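Losesov Tabletop Set: Color and Form on the Work Surface

Object collection, Ziltton workshop
Text and set list: Vinzenz Oberholzer

The Losesov set is a group of small household and craft objects kept together for tabletop work. It mixes bought tableware with plain blocks and a few shaped pieces. The objects are chosen for outline and color first and for use second. A cup belongs in the set on the same terms as a block.

This gallery covers part of the red group and the objects that share the table with it. Red was extended in May, when the list was revised, and it is now the largest color group in the set. The remaining colors are treated as contrast: dark green for blocks, blue for small items, pale pink for trays. White is reserved for the ground.

Terms used on this page:

Ground — the flat sheet or board on which objects are placed.
Block — any solid with mainly flat faces, whatever its finish.
Line piece — an object much longer than it is thick.
Shaped piece — an object with a curved body, usually with a handle.
Container — anything open at the top.

Dimensions are left out of the entries. They are given in the paper list, where every object has its own sheet. The pictures were all taken at one table during one session and are not in working order.

Table views
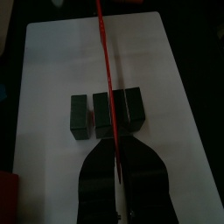
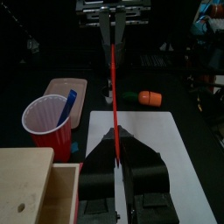
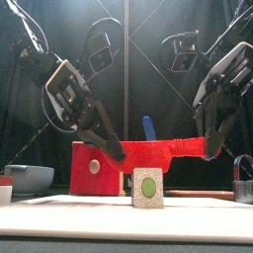 Notes on the views

View 1. Dark green blocks, nearly black, in a row on the white board. The left block stands apart by a narrow gap; the other two are pressed together, and the one on the right has a thin vertical groove in its upper front face. A red line piece crosses in front of the seam between the middle and right blocks.

View 2. The red line piece seen along its length, with the red party cup to the left. The cup has a white interior, a rolled rim and vertical ridges on the outside, and holds a blue plastic utensil. A pale pink tray with raised edges lies behind it.

View 3. Red block with a matte, slightly speckled surface and a beige dot on the front face. The red shaped piece rests against it: a rounded body on the left, a straight flat handle to the right, with ridged grooves near the end of the handle.

Color and finish

The reds in the set are not matched. They come from several sources, and no attempt is made to bring them to one value. A matte red holds its edges well against a white ground but tends to merge with a second red object placed directly in front of it. Where two reds have to touch, a difference in finish or a marked face helps to separate them.

Dark green is the most difficult color in the list. At low light it reads as black, and the line between a top face and a front face is easily lost. Blocks in this color are best placed with the main light from above, so that the top face is the brighter one. A gap between two dark blocks reads more clearly than a groove of the same width.

Thin objects need a plain ground. On a patterned cloth the eye loses a line piece within a short distance — on white it can be followed from end to end, and its shadow gives a second line to check the height by.

Care and storage

Wipe boards with a barely damp cloth. Do not use solvent on painted faces. Painted blocks are stored face up with paper between layers; line pieces lie flat in the long drawer, never standing in a container, as they take a bend over time. Cups are nested only when empty and clean.

Marks and dots applied to a face are part of the object and are not to be scraped off or touched up. If a mark is damaged, note it on the object sheet and set the piece aside.

Set list references

The paper list is held in the Loven cabinet, shelf 5. Red group entries are on sheet 127 and the sheets following it. Containers are filed separately under Santoso, the name of the earlier kitchen set from which that section was carried over. Numbers from 1000 upward are kept for objects on loan and do not appear in this gallery.

Corrections to the notes should quote the view number and the sheet number. Requests to use the table are taken at the workshop desk until 7 in the evening.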